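For my project I asked people in Pernside how much tea they drink at work, and wow, they had opinions! I got 70 surveys back in February, mostly from the Holell offices.
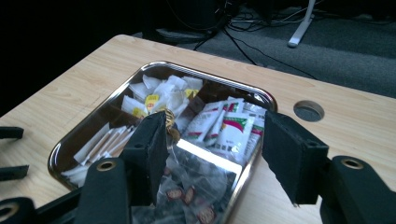

Hilkka Lindqvist wrote that my survey should have asked about coffee too, or the numbers mean very little. Fair point, so I added a question and sent out 200 more.

Coffee won before noon (by a lot),

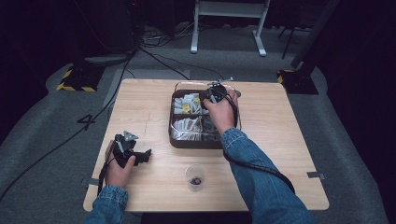

but after 3 p.m. tea crept ahead, mostly with people over forty.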